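¿Por qué me sale ese anuncio justo a mí?

Hola otra vez. Hoy os voy a contar una cosa que a mí de pequeña me tenía loca: cómo saben los anuncios lo que me gusta. Yo trabajé 11 años haciendo anuncios, primero para la radio y luego para internet, así que algo os puedo explicar (y si os aburrís, saltad al juego del final, que no me enfado).

Empiezo por una palabra rara: segmentar. Significa partir algo en trozos, como una naranja en gajos. Cuando una empresa quiere poner un anuncio, no se lo suele enseñar a todo el mundo, porque cada vez que sale cuesta un poquito de dinero. Entonces parte a la gente en grupos: los que viven cerca del mar, los que ven vídeos de patines, los que tienen perro. Y elige un gajo.

Os pongo un caso. Imaginad que Plirlow es una tienda de cometas y que tiene dinero para que su anuncio salga 3,000 veces. ¿A quién se lo enseñaríais vosotros? Si sale en el móvil de alguien que vive en un sitio sin pizca de viento, pues vaya gracia. Mejor buscar a personas de pueblos con playa, o que hayan mirado vídeos de cometas esa semana. De todas esas veces que sale, a lo mejor 114 personas tocan el anuncio para ver más. Parece poquísimo, ¿verdad? Pues en la tienda estarían dando saltos.

Y ahora la pregunta gorda: ¿cómo sabe el ordenador que me gustan las cometas? No me conoce ni me ha visto la cara. Lo que hace es guardar pistas. Cada vez que busco una cosa, veo un vídeo entero o me quedo un rato mirando una foto, dejo una pista, como cuando andas por la arena y quedan las huellas. Con muchas pistas juntas, un programa hace una apuesta: «a esta seguro que le gustan las cometas». A veces acierta y a veces mete la pata hasta el fondo. A mí me estuvieron saliendo cunas de bebé casi todo febrero porque había buscado un regalo para mi sobrina. ¡Y yo sin bebé!

Hay otra manera de elegir, más antigua, que es fijarse en el sitio y no en la persona. Si una página habla de cocina, se pone un anuncio de sartenes y listo. Para eso no hacen falta huellas de nadie. Las revistas de papel lo han hecho siempre, y yo, la verdad, le tengo cariño.

También pasa una cosa que os sonará: miras unas zapatillas, cierras la página y las zapatillas te persiguen por todas partes — en el juego, en el tiempo, en la receta de las galletas. Se llama retargeting (se dice más o menos «ritárguetin»). La tienda piensa que estabas a punto de comprarlas y te las recuerda. Mi consejo es esperar 2 noches antes de pedir nada. Si al despertar la segunda mañana ya no te acuerdas de las zapatillas, es que tampoco las querías tanto.

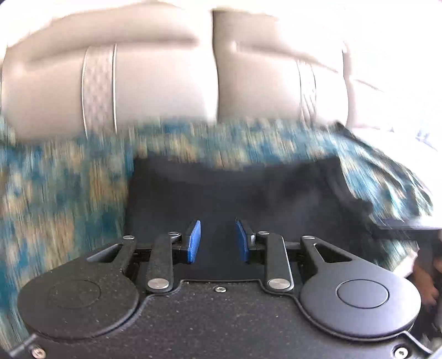 Una pinza de mano negra con puntas azules.

Y vamos con el juego, que se llama cazar la etiqueta. Casi todos los anuncios llevan escondida una palabrita: «publicidad», «patrocinado» o «anuncio». Suele ir pequeña, en gris y en una esquina. Pedid permiso en casa, sentaos con un mayor y mirad juntos una página cualquiera durante un rato. Cada vez que encontréis una etiqueta, decid en voz alta a quién creéis que va dirigido ese anuncio. ¿A un abuelo? ¿A alguien que viaja mucho? ¿A vosotros? Luego que conteste el mayor, y veréis qué discusiones.

Si en casa os dejan, mirad también los ajustes del móvil o de la tableta. Muchas veces hay un apartado de anuncios donde se puede pedir que no usen tantas huellas. Seguirán saliendo anuncios, pero más a boleo.

El próximo día os explico por qué las canciones de los anuncios se pegan tanto. Id tarareando alguna.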